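Monday, and people keep asking me if the machines can do housework yet. Short answer: sort of. Tidying a heap of soft stuff off a table, no folding, no ironing.

2/ Soft things are the hard bit. A mug stays mug shaped. A cloth doesnt. Anyone who's lost a sock in a duvet cover knows this 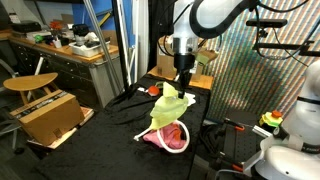
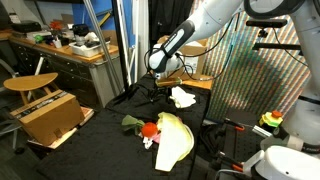
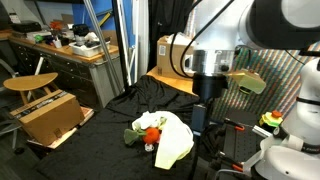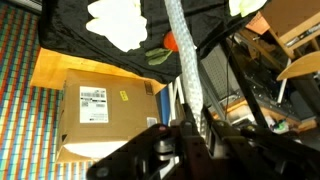

Black cloth, white arm in the first three, gripper close up in the last.

3/ Belgate reckon 50 pickups an hour is enough to be useful at home. I timed myself on the kichen table, 115, and I was on the phone

4/ So no, not yet. Ask me again in January. Would still pay £865 for one that did pillowcases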